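Limescale and the dinner bowls

Tuesday, January 28, 2020

The cloudy film on our everyday crockery has been bothering me since we moved to Conthorpe. The water comes off chalk and the supplier's table lists it as very hard: 309 mg per litre as calcium carbonate. At the old house in Dristlow we never thought about it. I spent a few evenings this month working out what the film was and which methods shift it.

There are two separate faults that look alike. The first is scale, a mineral deposit left when hard water dries on the surface. The second is etching, where the glaze or glass itself has been worn by strong detergent over many washes. Scale comes off with acid. Etching does not come off at all. The test is to put a few drops of white vinegar on the cloudy patch, leave it for five minutes and rinse. If the patch is clear once dry, it was scale.

All of our plates and bowls passed. Two of the tumblers did not, and those have gone to the shed for seedlings.

For the scale I compared vinegar with citric acid powder. Vinegar at kitchen strength works but is slow, and the smell hangs about. Citric acid at two tablespoons to a litre of warm water cleared a stack of side plates in twenty minutes. I would not leave anything with a metal rim or hand-painted decoration in it. Unglazed foot rings soak up the solution, so they want a longer rinse than you would expect.

The dishwasher was half the trouble. Its softener was still set for the previous owner's taste, level 2 on a scale that goes much higher, and the salt reservoir was empty. The manual for our Schwaiger gives a conversion table on the inside back cover, in German degrees, so divide mg per litre by 17.8 first. Ours comes to a little over 17.
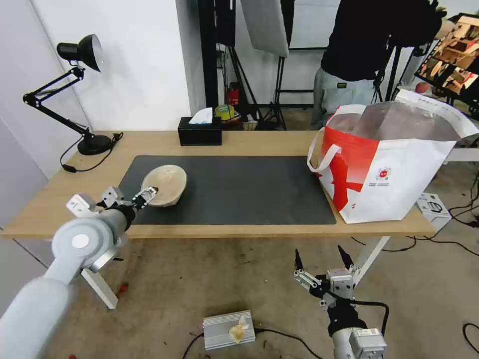 Speckled glazes hide the film better than plain ones, at least when dry. Tilt the piece towards a window and look along the inner wall, where the water sits longest. A matt glaze needs more rubbing than a gloss one, and I use a soft cloth for it, as a scouring pad leaves grey metal marks that then need a cleaner of their own.

I have not fitted a whole-house softener. The quote from Brunesach was 767 pounds with fitting, and a bag of citric acid costs very little. I will look at the tumblers again in June and see whether the new setting has made any difference.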